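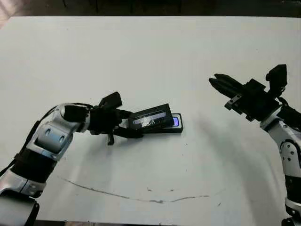 The Last Centimeter of a Chore

By a former packing line supervisor

Every few months somebody in my family sends me a video of a robot folding a shirt, and under it the same question: when can I buy one? I worked for many years in a packing hall in Tratcombe, where we put small goods in boxes and boxes in bigger boxes, so they think I should know. I do not know. But I have an opinion, and it is a little less cheerful than the videos.

My opinion is that we measure these machines with the wrong ruler. We look at whether the robot can do the chore. We should look at how the chore ends.

Take the simplest work I can imagine, closing a box with a lid. A child of three can do most of it. You bring the lid above the box, you put it down, it is crooked, and then comes the part which no person remembers doing. You feel that one corner sits and the other does not. You push a little with the thumb, you turn the box with the other hand, and the lid goes down. It takes one second. If you asked me the same evening how I closed the boxes, I would say "I put the lid on."

For a robot the first part is now quite easy. To find a lid on a table, to take it by the edge and carry it over the box, this I have seen done many times, and done well. The trouble starts when the lid touches. Now there are two things that push on each other, and the lid slides between the fingers. The finger itself hides the corner which the camera needs to see. If the lid is shiny, the lamp makes a white spot on it, and the spot moves when the lid moves. A person does not care about this, as the skin gives the answer. A hard finger with no feeling in it has to guess from the picture, and the picture is worst exactly there.

Last July I visited the workshop of Nirine, a small company which wants to sell two-armed machines to packing halls like my old one. They were polite and they did not hide the failures from me, for which I respect them. I watched 23 attempts at one closing task. In 8 of them the lid finished flat. In most of the others it stayed with one side up, and the machine either pressed on the wrong place or opened its fingers and went back, as if the work was done. The engineers were happy with this result, and they told me that in spring it was much worse. I believe them. But in Tratcombe a worker who closed 8 boxes from 23 would not stay until lunch.

I was also surprised by how little the second arm helped. We people are two-handed in almost everything and we do not notice it. One hand works and the other is a wall, or a clamp, or it simply waits close to the thing in case it is needed. At Nirine the second arm often stood apart with closed fingers while the first one fought alone. I wanted to say to it, please, hold the box! To know when to help is maybe a harder skill than to help. I have trained young workers who needed a month for it.

The people who sell the machines have a good answer to me. They say the robot does not get tired, so it may be slow. Let it work at night, let it try again as many times as it wants. For some jobs I accept this. If a machine takes the whole night to put away my dishes and I find them in the cupboard at six in the morning, I will not complain about the hours. Kolev, the firm where my old hall buys its conveyors, makes this argument in its brochure, and it is not a stupid argument.

But it works only if the machine knows that it failed. A lid that is half on is worse than a lid that is off, at least in a packing hall. An open box everybody sees. A half-closed box goes on the belt, it goes under the tape, and it comes back from the customer. Our line made 2,905 boxes in a normal shift, and I can tell you that I was never afraid of the slow workers. I was afraid of the ones who did not look at what they put down. So before I ask a robot to be fast, I would ask it to look at its own work and say "this is not good, I do it again." I have seen this only a few times, and not in a way I would trust with no person nearby.

At home I think it is harder still. In a hall you can decide that there will be one box, and you can change the box if the robot does not like it. Many factories will do exactly this, and in ten years there will be packages designed for grippers, with wide edges and lids that fall into place by themselves. In my kitchen in Brosdale there are containers from five different decades, and half of the lids belong to something that broke long ago. I cannot redesign it for a guest with two fingers on each hand, and I do not want to.

I do not write this to laugh at the engineers. They work on a thing that is much more difficult than it looks, and they suffer from this, because everyone who watches has closed a box before. When a computer plays chess, we are impressed because chess is hard for us. When an arm puts a lid on crooked, we think it is foolish.

So, to my family: please do not wait with the dishes. And when the next video comes, watch it to the end, and look if the film stops before the lid is down.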